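Speaker notes: "Gripper says closed, arm says moving"
Ilir Jurić, Trukero simulation and controls

Opening. Give the title, skip the company slide. State the fault in one sentence: the arm began its lift before the gripper had finished closing, and the success flag was set anyway. Everything after that is how we missed it.

Setup, keep it short. The cell is Nukach, our simulated tabletop. Two-finger gripper, fixed task list, randomized objects. The policy gets camera views and joint state and returns an arm target and a gripper target at each step. The gripper controller reports back one bit, "closed." Ask the room who has trusted a bit like that. Do not wait long.

The closed bit was written when the command was accepted. The people who wrote the controller read it as "close command received." We read it as "fingers have stopped moving." Both readings fit the one-line comment in the interface file. Read the comment aloud if there is time.
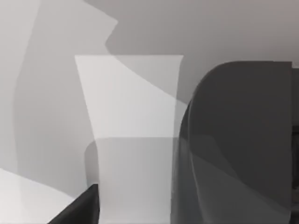
In the nominal case the two readings agree, since the arm planner inserts a dwell of 80 milliseconds before any lift. That was long enough for narrow objects near the middle of the stroke. In December we shortened the dwell to 10 milliseconds to get more episodes per hour. No test failed. The regression suite used a single rigid block, placed square to the fingers, and the block left little travel to complete.

Explain the success check. It compared object height with the table plane at one time step, shortly after lift. An object dragged upward by one finger, or thrown by contact, passes that check. It can be falling by the next step and still be logged as a grasp.

Pause for questions on the timing. If someone asks about the physics step, say it was unchanged and move on. The step size comes up again at the end.

How we found it. The batch was 2,000 episodes and the reported success rate went up after the dwell change. That should have stopped us, because nothing in the policy had changed. It was noticed only when the Kurtuluş team replayed the logs with a second check that required the object to stay between the fingers for the whole lift. The two checks disagreed most on objects with an uneven outline.

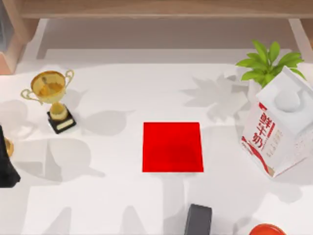
The object set matters more than we had assumed. A rigid block hides a late close, and most of our early debugging was done with blocks. The current set mixes shapes and starting poses on purpose. A milk carton on its side, lying at a diagonal, offers a different width depending on the approach angle, so closing time varies with it. A trophy with a handle on each side of the cup can be caught by a handle while the fingers are still in motion. Say clearly that the dwell cannot be tuned per object. A fixed delay is a guess about geometry.

The fix has two parts. First, the closed bit is gone. The controller now returns finger position, finger velocity and a contact estimate, and the planner holds the arm until velocity is below threshold or a timeout fires. A timeout ends the episode as a fault. It does not count as a failed grasp — those are kept in separate columns now. Second, success is evaluated over a window, with contact on both fingers required throughout.

Results. We reran the same 2,000 episodes with the same seeds. Reported success fell. Show the plot, leave it up, do not apologize for it. The old number was wrong and the new one is lower.

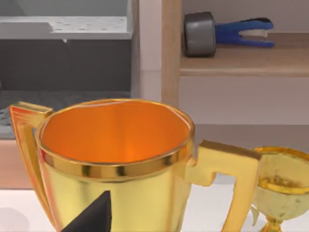 Tastier, reviewing the draft of this talk, objected that a velocity threshold only moves the problem, because a finger sliding along a curved surface can slow down enough to pass and then slip once the load comes on. Accept the point. The window check catches the slip afterward, but the planner still starts the lift. We are testing a short preload, a few steps of commanded force with the arm held still, and have no numbers to show yet.

Safety remark, one minute. In simulation the cost was a bad metric. The same interface file was scheduled to go onto the hardware cell with the short dwell in place. A part released at lift height is a dropped-object hazard, and the log would have recorded a success. Hardware release is now blocked until the interface definitions are signed by both sides.

Open items. Step size: finger velocity is noisy at contact, and the threshold depends on the step we chose. Old datasets: episodes logged with the 10 millisecond dwell are flagged but have not been relabeled. Leave the remaining time for questions and keep the timing diagram on screen.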